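Workshop notebook – Mirnell room, bench clearing and packaging sort
January

Start 10:00.

Carried on from the last entry. The sorting rules on the wall sheet are still the old Brerholm ones and they don't match the bins we have now, so most of the morning went on getting the two to agree. Writing it all out because the wall sheet will have to be redone and I don't want to work it out twice.

Bins as they stand:
Bin A – bottles, clear plastic
Bin B – film, bags, thin wrapping
Bin C – card and paper
Bin D – anything with contents still in it, or that we can't decide on
General waste by the door

The trouble is D. It was meant to be emptied at the end of each session and it had filled right up. Weighed it before starting, 445 g, nearly all of it drinks bottles with a bit left in the bottom. Those were never undecided, they only needed a rinse. Took them to the sink in batches of 5 and it was done in 40 minutes, including the wait for someone else to finish with the tap.

Rinsing. Cold water is fine for tea and juice. A third of a bottle of water, cap on, shake, tip out, repeat once. Milk drinks need warm water and a second go, and if they've been left over a weekend I'd put them straight in general waste. Stand them upside down in the rack with caps off. The rack holds 10 if they are all the slim sort and fewer if not. I tried laying the extras flat on the draining board and they kept their water, so no gain there.

Labels. The Kadeck sheet says labels off before crushing. I did the first batch that way. The wrap-round ones with a perforated line come away in one pull. The glued ones don't, they tear and leave a strip of paper or gum that picks up fluff from the bin. Stopped doing the glued ones after that and put them to one side with a note. Will ask whether a glued label matters to whoever takes the bags away. If it doesn't, that line can come off the sheet.

Film and wrapping. More of this than I thought, and it goes everywhere. Small crumpled bits are the worst, they weigh nothing and get swept into whichever bin is nearest. Put a bulldog clip on the rim of bin B so the liner stays open and things can be dropped in without holding it. Works well enough. Sealed bags with something in them are not film, whatever the bag is made of. They go back to the shelf or they stay on the table until someone claims them. Two went in B by mistake last month and had to be fished out.

Table. Put a fresh white cover on the sorting table after lunch. The old one had rings on it and had gone soft at one corner. The new one was folded tight in its packet and the creases haven't dropped out. Tried smoothing it with the side of my hand, not much difference. It might settle. A round bottle on its side will roll on the bare top but seems to stay put better with the cover down – noted in case anyone wants to go back to bare.

Layout for the afternoon: one thing to be sorted in the middle, anything bagged over to the left, loose wrapping to the right.
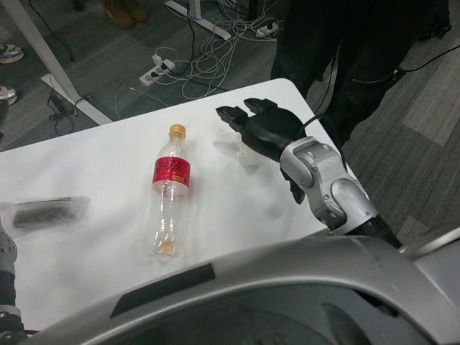
Alemayehu: I'd take the cap rule off the new sheet until we've agreed it. Kadeck has caps off and in a separate tub, Brerholm has them back on after rinsing, and people are doing both. My preference is back on. Loose caps end up on the floor and the tub never gets emptied. Squash first, then cap, or the bottle fills itself out again.

Agreed on caps back on. I've pencilled it in as rinse, drain, squash, cap, bin A, and left the tub under the sink for now.

A bottle with only a trace in the bottom counts as a rinse, not a D. Put that in capitals at the top of the draft.

Still to do:
New wall sheet, larger print, one side only
Ask about glued labels
Second drying rack, same size as the first if the shop still has them
Liners for B, down to the last few
Move bin D next to the sink so that it's no effort to rinse instead

Bin D empty at close. Swept under the table, wiped the draining board, rack left full to drip overnight.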